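Sealing a Stone Countertop: Valente Kitchen Guide, Section 2
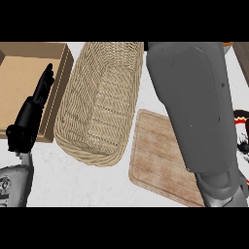 Illustration: Horácio Mota / Valente

Sealer labels promise a lot. Test the stone before you buy any.

1. Put a spoonful of water on a clean spot near the sink and leave it for 8 minutes.
2. Wipe it off. If the stone has darkened, it needs sealer. If it hasn't, stop and save your money.
3. Clear the counter. Boards and baskets too, including the one you think you can work around.
4. Wash with dish soap, rinse, and let it dry overnight. "Dries in an hour" is optimistic.
5. Wipe on a thin coat. Buff off the extra before it gets tacky.
6. Add a second coat only if the water test still leaves a mark.

Note: "Lifetime" sealers wear off like the others. Repeat the test every October.

Caution: Sealer won't stop lemon juice or vinegar from etching marble, whatever the store in Hakville tells you. Open a window, and keep the can away from the stove.

Revised 2023-08-17, So-ying Lu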